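Clear Boxes Belong on the Bench

Small-parts storage gets less thought than it should. A shop will spend a month choosing a soldering station and then keep its circuit strips in whatever carton the last order arrived in. My position, after several years of running a small assembly room in Bevville, is that work in progress should live in clear, rigid, rectangular boxes, one type of part to a box, and that opaque bins should be kept for bulk stock on the shelf.

The argument starts with search time. A part in an opaque bin has to be found twice: first by the label, then by opening the bin to check that the label is right. Labels drift. Someone empties a bin in a hurry, refills it with the next revision of the board, and leaves the old tag in place. With a clear box the contents can be checked from a standing position, and a wrong label is noticed the first time a person walks past it.
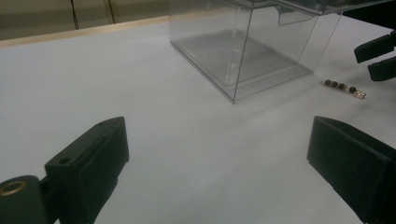
Cost is the usual objection. When we refitted the Hollis Street room in September we bought 127 acrylic boxes, and the bill came to $1,485 including dividers. The same number of gray polypropylene bins would have been cheaper by more than half. I still think the acrylic was the better purchase. A single batch built with the wrong strips costs us most of a day in rework, and we had 3 such batches in the year before the change. One was the Elent lighting job, where two revisions of the same narrow board differed only in the position of one component.

The second objection is scratching. Acrylic marks easily, and a box that slides around on a bench all day will haze on the bottom face. This is a fair complaint with a limited effect. The bottom face is the one least used for viewing. Wipe the walls with a damp microfiber cloth, keep alcohol and window cleaner away from them, and do not stack loaded boxes without a liner. Solvent crazing ruins far more boxes than abrasion does, and it starts at the corners, where the material is already under stress.

The third objection, raised mostly by people who have used static-sensitive parts, is the correct one. Ordinary acrylic holds a charge. Bare boards with sensitive devices should be in a shielding bag or in dissipative packaging, and a clear box does not change that. We put the bag inside the box. It costs a little visibility, and the label on the bag has to face outward.
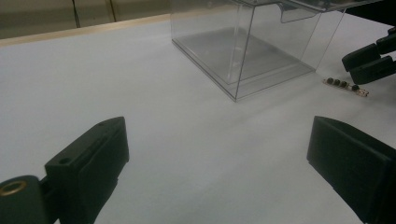
The surface under the box matters as much as the box. Our older benches were dark green laminate, chosen because it hid stains, and it hid dropped components equally well. A white top is the better pairing for transparent storage. The clear box on a white table shows the difficulty as well as the benefit: the walls are picked out mainly by bright reflections along the vertical edges and the bottom seam, and the rest of the box takes on nearly the tone of the tabletop. An empty one is easy to knock with an elbow. A strip of colored tape along one upper edge fixes this and gives the box a front, so that it goes back facing the same way.

Lighting deserves a short note. A single lamp directly overhead puts glare on the lid and leaves the contents dim. Two lamps, one at each side and set at 90 degrees to each other, gave us the most even result at the Nirnov benches. Diffusers help more than additional wattage.

I would not extend any of this to fasteners, cable ties or heat-shrink tubing. Those are bulk goods, used by the handful, and a bin with a large label serves them well enough. The clear box earns its price where parts look alike, where revisions overlap, and where the bench is shared between shifts.

19 Mar 2019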